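Home Help Board > Furniture & Surfaces > Tables

Matte gray tabletop with wood edging – how to remove ring marks?
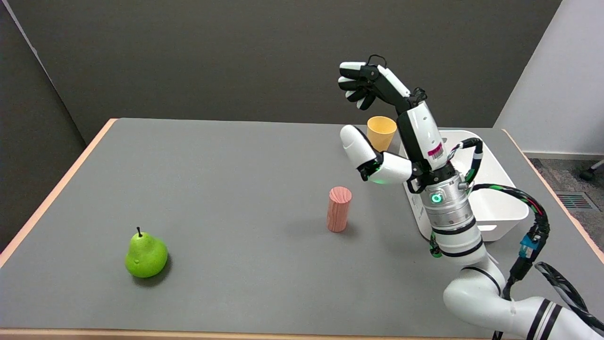

Posted by Lapiņa

The table has a matte gray top with a light wood edge strip. It gets cups, fruit and a plastic bin on it most days. Faint rings have appeared where cups stand. Dish soap does not shift them. I do not know what the gray surface is made of. Is a melamine sponge safe?

Rarnard

No. A melamine sponge is an abrasive, roughly 2,000 grit or finer, and it will leave a shiny patch on a matte finish. Try this order:

- Warm water and a microfiber cloth, left on the mark for a minute.
- White vinegar and water in equal parts, then rinse. This is for mineral rings.
- Isopropyl alcohol on a cloth, tested under the overhang first.

Keep all three off the wood strip. If the strip is oiled, alcohol will strip it – mask the joint with tape.

Jistia

I use baby wipes on mine. Works OK.

Tekatska

Agree with Rarnard on the sponge. Check the joint between the gray top and the strip as well. If water gets in there the edge will lift. Felt pads do nothing for cups, use coasters.

Related threads
Wood edge strip coming loose at corner
White plastic bin stained by fruit
Matte or satin for a work table?

2,565 views | Back to top | Contact the moderators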